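4.2 Open-day demonstration

The two-arm cell was shown to visitors at the Stenville site during the December open day. Visitors chose the toy, and an operator then started the Kadside pick-and-place routine. Views from the head and wrist cameras were shown side by side on a wall screen (Figure 2).

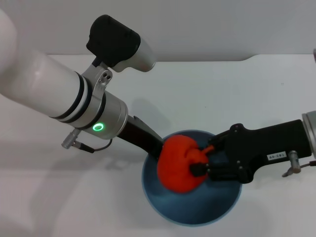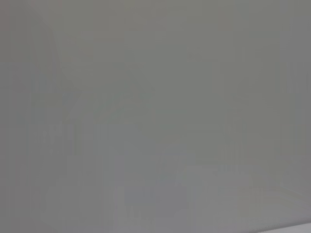 Figure 2. Head view (first) and wrist view (second). In the head view, the right gripper holds a red toy at the bowl.

Each session lasted 20 minutes. All 575 logged attempts are used in Section 5.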